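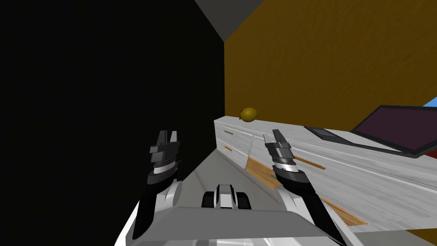
The Brurkport Warm Walls project has now reached the end of its second reporting period, and the short version is that the work is going in more slowly than planned and the savings are harder to find than the application said they would be. The grant pays for insulated lining on the inside of cold outside walls in older rental units, with air sealing and a bathroom fan upgrade where needed. Our cost per unit assumed bare walls. Most tenants and owners don't have bare walls. A room with a long white run of drawers tight along the base of a mustard-brown wall, counter on top, has to be either emptied and pulled apart or lined from the counter up and left cold behind the drawers. The application budgeted for neither, and much of what follows comes back to that.

Where things stand

The target is 200 units over the life of the grant. At the time of writing we are behind the schedule in the work plan, and I don't expect to be level with it by the end of the next period. Survey visits are on track. Installation is where the delay sits, and within installation it is nearly all kitchens and bathrooms. Bedrooms and living rooms are being lined at close to the planned rate.

The Yeom building was supposed to be our quick start. It has one owner and one boiler, and the units on each side are near copies of each other. We started on the north side, on the view that the coldest walls would show the biggest change. All but four of the north-side units now have lining in every room that was in scope. The four left over have fitted cabinets on the outside wall, and the owner has not agreed to have them moved. We have asked twice in writing. The owner's position is that the cabinets are fairly new and that the grant should replace anything damaged in the work. Our reading of the grant terms is that it can't. We would like the funder's view on this before the next period, as the same question will come up in other buildings.

Pamik, the installation contractor, has kept the same crew throughout and the standard of work is good. We have had few callbacks, nearly all for trim. I am less happy with the pricing. Pamik's tender had one rate per square metre, and in the spring they began adding a line for "obstructed wall" that does not appear anywhere in the contract. We paid it on one invoice before noticing. It has since been credited back. To be fair to them, the work does take longer around fixed furniture and plumbing, and a single rate was probably a poor way to buy it. We have asked them to propose a second rate for the rest of the program and will compare it with two other quotes before agreeing to anything.

What the monitoring shows so far

Flirnel sensors are logging temperature and humidity in a sample of units, some lined and some waiting for work. The funder asked for early results and we have supplied a summary table separately. I would ask that it not be used in public material yet, for the reasons below.

Lined rooms are warmer at the wall surface. That was expected and the readings are consistent. Tenants also say the rooms feel better, and when we asked an open question at the follow-up visit the most common answer had to do with sitting or sleeping near the wall without feeling a chill. I take that seriously. Comfort was one of the stated aims of the grant and it is the one where I have the least doubt.

Energy use is another matter. The Yeom building has a central boiler with no meters on individual units, so all we have is the gas bill for the whole building. It went down over the heating season. The winter was also milder than the one before it, and the owner had the boiler serviced in October, after years of putting it off. Any of the three could account for most of the drop. We have corrected for the weather using the usual degree-day method and there is still some saving left, but I can't separate it from the boiler service and I don't believe anybody else could with the data we have.

The consultant's model in the original application predicted a heating saving of 12 per cent for a building of this kind. I have been through the model's inputs again. It assumes every outside wall is lined over its full height, that thermostats stay where they were, and that nobody opens a window. The first is plainly wrong for units with built-in cabinets. As to the second, tenants in the Yeom building don't pay for their heat and have no reason to turn it down when the rooms get warmer. Several told us they open the window more now. The figure should be treated as a ceiling, and I'd suggest we stop quoting it.

Moisture

This is the part of the report I would most like to have read closely. When a wall is lined on the inside, the old brick behind it gets colder. If damp room air finds its way in behind the lining, it can condense there. The system we use is meant to deal with this by being sealed at all the edges. In a bedroom with four plain corners, that is straightforward. Above a counter, with the lining stopped at the cabinet line, the bottom edge is the weak point. Kitchens also make the most steam.

We have opened up lining at 10 test points so far. Most were dry. Two in kitchens gave higher readings than I was comfortable with, both at the lower edge above a counter. There was no mould at either. It may be leftover moisture from the adhesive, as Pamik says, and it may well dry out over the summer. We'll open the same points again in September and report the result whichever way it goes. Until then I have told Pamik to stop part-height lining in kitchens. They object to this and say that the product's maker allows it. The maker's guidance does allow it, in one sentence, with no test data that I've been able to find.

Claims about rent and value

The application said that lined units would be easier to let and would hold their value better, and that owners would therefore start paying for the work themselves once the grant ended. We were asked to report on this, so we will. We have no evidence for it at present. Vacancy in Brurkport is so low that everything lets, warm or cold. Two owners told us they might mention the work in their listings. No owner has offered to pay for units outside the grant, though one asked whether the grant could be stretched to cover a commercial unit on the ground floor (it can't).

There is a less welcome possibility, that owners use the work as grounds for a rent increase. The participation agreement rules this out for 12 months after completion. We have no way of checking beyond asking the tenants, and tenants move. I think the period is too short and would support a longer one for buildings that sign from here on.

Budget

Spending is under plan, only because fewer units have been finished. Cost per completed unit is above plan. If nothing changes, the money will run out before we reach 200. The contingency line has not been touched, and I'd prefer to keep it for putting right any moisture trouble until the September openings are done. Sensor costs came in lower than expected as Flirnel replaced a batch with faulty batteries at no charge, although we lost some weeks of data in the process. The missing weeks are marked in the table.

Changes we are asking for

We ask the funder to approve the following for the next period.

Count a unit as complete when all unobstructed outside walls are lined, and report the obstructed ones on a separate line. The total will look better under this rule than it should, which is why we want the second line printed beside it.

Allow a fixed sum per unit for removing and refitting cabinets, where the owner agrees and pays a share. We will send a proposed amount once we have the quotes.

Move the next building to one with individual heat meters, even if it means passing over a larger building that is ready to sign. Without meters we'll be back here next year with another bill that could mean anything.

Hold all part-height kitchen lining until the test points have been opened again.

The tenant survey form and the revised work plan are attached. The plan still shows the old unit count in the right-hand column, as we didn't want to change it ahead of the funder's decision. We are free to go through any of this by phone on a Friday, when the crew is off site and the invoices are in front of us.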